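From: Asnakech Beyene
To: linen-list
Date: 2021-09-06
Subject: Re: vinegar and faded towels

Fuad Gebru wrote:
> Soak them overnight, wash at 60, and the color comes right
> back. Did 2 of my Weldu bath towels in February and they
> look new. Softer too.

I don't buy it. Faded dye is gone, Fuad. Vinegar may shift detergent residue, and I'll give you softer, but did you keep an unwashed one to compare? I have tried this on pink ones twice and saw no difference either time.

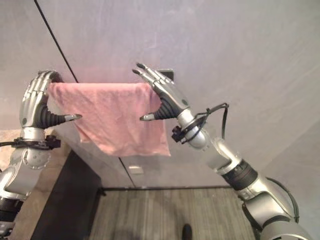 Pink terry towel, held up by the top edge. Slightly faded, bottom edge uneven.

I'd call that color fine for drying the dog. Before I waste another bottle, has anyone tested it side by side?

Asnakech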